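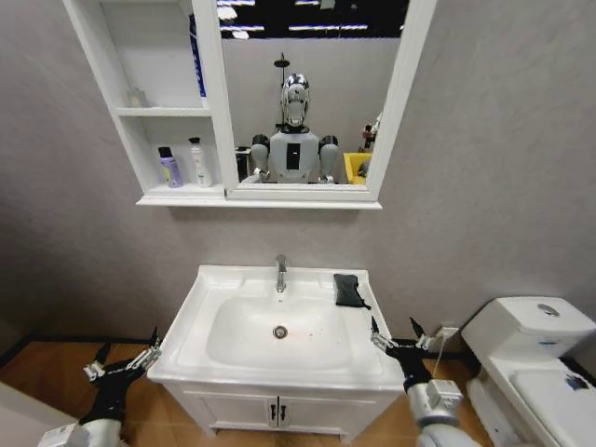

Of all the rooms we saw at the Drullis open day on Wednesday, the small bathroom is the one I keep telling people about, which my family finds very funny. We had driven over for the kitchens, really, and those were lovely, but I have been planning a new bathroom in my head for four years and there I stayed. What won me over was the cabinet, with open shelves on one side, a big mirror on the other, and a pump bottle standing on the lower shelf right where your hand would go. Ours at home has doors that bang into each other!

The sink is a wide white one from the Runau range, and at $700 with the vanity it was less than I had feared (delivery is another $100, so bring that into your sums). 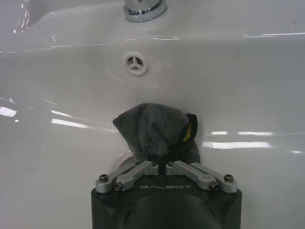 I did ask about cleaning, having lived with a bowl full of awkward corners, and was told a soft cloth does nicely. After that there was coffee, and a long look at the Brumex tiles down the hall, and we didn't get home until after 4.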